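Tirnance Building, Second Floor: Workroom and Storage Inspection Checklist

Inspection date: May 18, 2023
Inspected by: Everett Benavides
Reviewed by: Hina Lashari
Floor area covered: 3,895 square feet
Result key: OK = meets requirement. MINOR = correct at next routine visit. ACTION = correct before the next inspection. N/A = not applicable.

Scope

The inspection covers exits, fire protection equipment, electrical supply, lighting, storage, ventilation and first aid on the second floor. It does not cover the roof, the elevator machinery or the tenant kitchen on the ground floor, all of which are on separate schedules. Items carried over from the February inspection are marked (C).

1. Exits and walkways

1.1 Exit doors open fully without a key or tool. OK
Comment: Both stair doors tested from the inside. The north door closer is set too fast and the door strikes the frame. Adjust the latch speed only; the sweep speed is acceptable.

1.2 Exit route clear to full marked width. ACTION (C)
Comment: Flattened cartons are stacked against the wall outside room 673. Same finding as February. The walkway is still passable, but the marked width is not met. Cartons go to the loading dock the day they are emptied.

1.3 Exit signs lit and visible from the walkway. OK

1.4 Floor surface free of trip hazards. MINOR
Comment: The rubber transition strip at the storeroom threshold has lifted on the hinge side. Refit with contact adhesive. Tape is not an accepted repair.

1.5 Stair handrails secure. OK
Comment: Checked by hand at each bracket. One loose screw at the lower landing was tightened during the visit.

2. Fire protection

2.1 Extinguishers mounted, tagged and in date. OK
Comment: Pressure gauges in the green band. Pins and seals intact.

2.2 Extinguishers unobstructed. MINOR
Comment: A coat rack has been placed in front of the unit by the south stair. Move it to the other side of the doorway.

2.3 Sprinkler heads clear of stored material. ACTION
Comment: Boxes on the top shelf of the storeroom racking are inside the required clearance. The shelf was at the correct level in February – the stock has been raised by adding a second layer. Remove the second layer and mark the limit on the upright.

2.4 Fire doors close and latch unaided. OK

2.5 Pull stations visible and labeled. OK
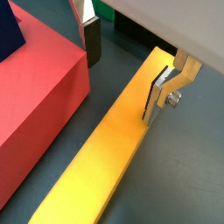

2.6 Alarm test record available. MINOR
Comment: The record was produced, but the entry for the last monthly test has no initials. Ottar Bakke confirmed verbally that the test was done. Verbal confirmation is noted here and does not replace the entry.

3. Electrical

3.1 Panel doors closed, circuits labeled. MINOR (C)
Comment: Panel B has handwritten labels that have faded. Retype the directory. Circuit 20 is listed as "spare" but is carrying a load and has to be traced before the new directory is printed.

3.2 Clear working space in front of panels. OK

3.3 Cords and plugs undamaged. OK
Comment: Checked by eye and by hand at the plug end. One desk lamp cord had a cracked strain relief and was taken out of use.

3.4 Extension cords not used as permanent wiring. ACTION
Comment: The dehumidifier in the storeroom runs from an extension cord routed behind the racking. Install a receptacle or move the unit within reach of the existing one.

3.5 Ground fault protection tested at sink locations. OK
Comment: Test and reset buttons both worked.

3.6 Covers fitted to all outlets and switches. OK

4. Lighting

4.1 General lighting working. MINOR
Comment: One tube out in the corridor, one flickering in the storeroom. Replace in pairs.

4.2 Emergency lighting holds for the test period. OK
Comment: Full-length discharge test, not the push-button check. The unit at the south stair dimmed toward the end but stayed lit. Order a replacement battery now, as this model has had long lead times.

4.3 Task lighting at benches adequate. OK

5. Benches and work surfaces

5.1 Surfaces stable and level. OK

5.2 Edges and corners free of damage. OK

5.3 Items kept back from the edge when the bench is unattended. MINOR
Comment: Generally followed. Remind new users at induction. The rule sheet by the door still shows the old room numbers and should be reprinted.

5.4 Chairs and stools in good condition. MINOR
Comment: One stool has a gas lift that sinks under load. Tag it and take it out of use – do not pass it to another room. 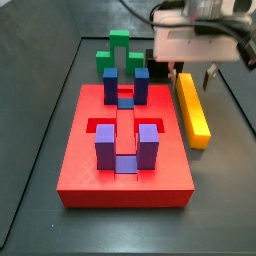

Everett Benavides
Building Safety Inspector, Tirnance Building

6. Storage and racking

6.1 Racking fixed to wall or floor. OK
Comment: Anchor bolts checked with a wrench.

6.2 Load signs posted and followed. ACTION
Comment: The load sign is missing from the end bay. Until it is replaced, treat that bay as having the lowest rating in the run. The supplier's plate on the inner upright is readable and can be used for the new sign.

6.3 Heavy items stored between knee and shoulder height. MINOR
Comment: Paper stock is on the bottom shelf. Swap it with the light cartons on the shelf above.

6.4 Step ladder inspected and tagged. OK
Comment: Feet, locking bars and treads in order. Tag renewed.

7. Ventilation and air

7.1 Supply and return grilles clear. OK

7.2 Filters changed on schedule. MINOR
Comment: The filter is in date but loaded. Bring the change forward and record the pressure reading before and after.

7.3 No unusual odor or visible moisture. ACTION (C)
Comment: Staining on the ceiling tile nearest the outer wall has spread since February. The tile was dry to the touch. Lift the tile and check the pipe insulation before repainting or replacing anything.

8. First aid

8.1 Kit complete and in date. MINOR
Comment: Eye wash bottles expire before the next inspection. Order 2.

8.2 Names of trained first aiders posted. MINOR
Comment: The list still shows Solveig Midtbø, who has moved to the Toten site. Replace with Awuor Lema, whose certificate was seen.

Follow-up

Items marked ACTION are to be closed in writing to Hina Lashari, with the item number in the subject line. Items carried over a second time go to the building manager. Item 1.2 now falls under this rule.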